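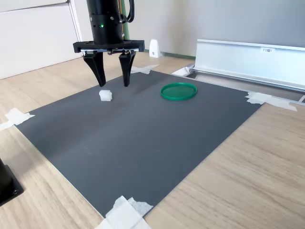 Istville Open Fiber Routes is a small dataset of backhaul and last-mile fiber segments, put together so that people who care about rural internet can see where the glass already runs. It covers Istville, Bainbridge and the valley towns out toward Skorcombe. If you have never worked with route data, think of a white cube on one side of a dark mat and a round green lid on the other: those are your two nodes, and a segment is simply the line you would draw between them. Everything else in the files is detail hanging off that line, and there's a lot of fun detail!

Version and status

Release date: 2020-04-17
Segments: 1,005
Nodes: 119
Operators: 13
The next release is planned for July and will add the Cakimari ring.

What's in the folder

segments.csv – one row per fiber segment, with a start node, an end node, the length in meters, the build type (aerial, buried or duct) and the operator code.
nodes.csv – cabinets, exchanges, towers and splice points, with coordinates in WGS 84.
operators.csv – operator codes and what kind of company each one is (power utility, telecom, cable, town network).
changes.txt – everything fixed since the first draft, newest at the top.

All files are UTF-8 with commas as separators. Empty cells mean unknown, never zero. Please don't fill them with zeros before you compute averages (I did this once and got some wonderfully short routes).

Where it comes from

Most segments were traced from public right-of-way permits filed with the towns. The Bainbridge portion came from the old utility pole survey, which was on paper and took ages to type in, but what a survey – every pole has a height and a year! Skorcombe segments were drawn from street-level notes and then checked against permits where permits existed. The column source tells you which method was used for each row.

Known problems

Buried segments near the Skorcombe river crossing can be off by 10 meters or more. Lengths there are straight-line lengths, so real cable will be longer. Two operators merged while the data was being collected and I kept both codes, with a note in operators.csv. Node type "cabinet" is used a bit too freely in Istville, where some of them are probably just splice points.

There is no information on strand counts, lit capacity or customers. Please don't use the data to decide where to dig. Call your local utility locating service for that, every time.

Good uses so far

Measuring how far schools are from the nearest node, comparing leased routes with new builds, and drawing very pretty maps. I would love to see someone try a redundancy study, because several of the valley towns hang off a single aerial line.

License and corrections

The data is CC BY 4.0. If you spot a wrong segment, open an issue with the segment ID and whatever you know about it. A rough sketch is plenty. Corrections from people who walk these roads have been the best part of the whole project, so keep them coming!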